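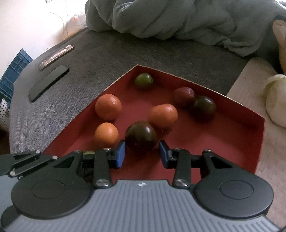
Travmont Community Garden Association
Minutes of the October General Meeting

The meeting was called to order at 6:30 p.m. in the lower hall of the Abubakar Building. A quorum was present. The chair reported on the close of the growing season and on the condition of the plots going into winter. Late fruit remains on the vine in several of the north beds, including the dark purple-green tomatoes that have drawn questions from newer members about ripeness. Members were reminded that a dark-skinned tomato should be judged by feel at the blossom end, and that all fruit should be picked before the first hard frost.

Members > Meetings > Minutes > General

1. Approval of prior minutes
The minutes of the September meeting were approved with one correction. The hose bib listed as repaired is the one by the east gate, and the west gate bib is still leaking.

2. Finance report
The association has 98 paid plots. Plot fees for next year will remain at $40. A motion to add a late fee was discussed and failed. The bill from Prodano Hauling for the summer compost delivery was higher than quoted, and the secretary was directed to ask for an itemized copy before payment is made.

3. Water
The city will shut off the garden supply in November. Plot holders are to drain and coil their own hoses and store them in the shed — hoses left on the paths will be removed. Two rain barrels near the Hitum Street fence have cracked and will not be replaced this year. A member asked whether the meter could be moved closer to the gate. The chair stated that the city has been asked twice and has not answered.

4. Paths and fencing
Over 300 feet of path edging needs to be reset before spring. The board proposed two work mornings in March. Members objected that the ground is often still frozen at that time, and the matter was referred back to the board for new dates. The fence panel behind plot 11 has been patched with wire. A permanent repair was approved, provided that it can be paid for from the existing maintenance line.

5. Seed exchange
The exchange will be held in February in the same hall. Seed packets must be labeled with the variety and the year saved. Unlabeled packets will not be put out. Tomato and bean seed was in short supply last year, and members who saved either are asked to bring extra.

6. Other business
A request to keep bees on the vacant corner plot was tabled until the insurance policy has been reviewed. The shed lock combination will change at the end of the month — the new one will be sent with the fee notice.

The meeting was adjourned at 7:50 p.m.

Comments

plotholder_north: Will the fee notice come by mail or email? Mine went to my old address last time.

gardengate: Please add that the west gate bib is dripping onto the path. It will be ice by December.

mulch4me: I can bring pole bean seed in February, probably two jars of it. Are envelopes provided or should I pack them at home?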